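Desk refresh thread: what did you change this month?

Posted in: Home Office & Small Spaces

pothos_parade
Starting this again for February since the last one got so long. Same rules as always, meaning there aren't any. Tell us what moved, what got tossed, what you're weirdly proud of. I'll go first: I finally got rid of the monitor riser I never liked and my wrists are thanking me.

inkwell_jo
Ooh, good timing. I emptied both drawers last night and found 12 dead pens and a phone charger for a phone I haven't owned since college. Desk looks exactly the same from the outside but I KNOW.

mevbridge_tf
Okay, long one from me, I've been itching to share this!

Quick background: I work at a shared desk setup in Mevbridge, the kind with partitions and chairs that belong to the building, so I can't paint or drill or do anything fun. For ages I had a desk that was all function. Cables, sticky notes, a stack of mail. Then I read a post on here about picking one line across the desk and keeping everything pretty on that line, and everything you touch in front of it. That clicked for me in a big way.

So now the back edge is my "shelf" even though there's no shelf. Flowers at one end, plant at the other, books in between. The rest is open desk plus the mouse pad, and I cannot tell you how much happier I am sitting down in the morning (and I am NOT a morning person).

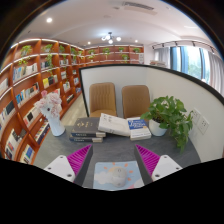
The books were the hardest part, believe it or not. I tried them standing up first and they kept sliding over with a thump every time someone closed a door. Flat works so much better. The two dark ones make a solid base and then I let the white one lean on top so it doesn't look like a pile waiting to go back to the library. The blue and white one sits next to it and picks up the blue from the pad, which was a total accident and I'm taking full credit.

The sun mouse pad was an impulse buy and I love it more than things that cost me ten times as much. Happy to answer questions!

inkwell_jo
The SUN. I'm obsessed. I've had the same black pad forever and it has never once made me smile.

drafty_corner
Looks nice, but I'll be the grump. Do you read those books at your desk? I've never understood books as decoration. If I'm not opening it every week it goes home, and I get that strip of desk back for a notebook.

mevbridge_tf
Fair question! The dark ones, rarely. The white one I dip into at lunch. I do think there's room for things that are only there because you like looking at them, though. I look at that desk for eight hours.

drafty_corner
Eight hours is my whole argument. I need the space. But I've got two screens and a scanner so we're probably living different lives.

pothos_parade
I'm siding with the books. And obviously with the plant, look at my name. What's the light like there? Trailing plants will put up with a lot but mine got leggy when I had it too far from a window.

mevbridge_tf
Middling. Window's on the other side of the room. I turn the pot a bit whenever I water it and I move it over to the windowsill if I'm going to be out for a few days. Do you trim yours? I'm scared to cut the long vines, I like how they hang down on the right.

pothos_parade
Trim! Be brave! Snip just below a leaf joint, stick the cutting in a glass of water, and you'll have a second plant for home. Leave one or two of the long ones if you like the drape.

Tien-fu Hsieh
I do a similar back row at home and would add one thing: put a saucer or a cork mat under any pot that shares a surface with books. I lost a cookbook that way. The water crept along the desk and I didn't notice until the pages had gone wavy.

mevbridge_tf
Oh no, that's exactly the kind of thing I'd do. Adding a cork mat to the list right now.

lowlight_lena
Can we talk flowers? I adore the pinks together, with the deeper one up top. But do you keep fresh ones going at work? I tried for a month and by the end I was carrying slimy stems to the break room sink and questioning my choices.

inkwell_jo
Dried ones, Lena. Or good fake ones. No shame.

lowlight_lena
Fake ones get so dusty though!! I had some silk peonies that were gray by summer.

inkwell_jo
Hair dryer on cool, two minutes, outside. Like new. My grandmother swore by a paper bag and a handful of salt, you shake them around in it, but I've never had the nerve.

drafty_corner
I tried the salt thing. Messy. Would not do it again near a keyboard.

Tien-fu Hsieh
A heavier vase helps if you're near a walkway, whatever you put in it. I drop a handful of pebbles in the bottom of mine.

mevbridge_tf
Pebbles, genius. People do brush past on their way to the chairs behind my desk, so I've been a little nervous about that end.

pothos_parade
Drafty, we still haven't seen YOUR desk by the way.

drafty_corner
You'd all hate it. There's a label maker on it and a coffee ring I've decided to keep. I did move the scanner to the left this month, so put me down for that.

inkwell_jo
Counts! Scanner to the left, recorded. I'm off to look for a mouse pad with some weather on it.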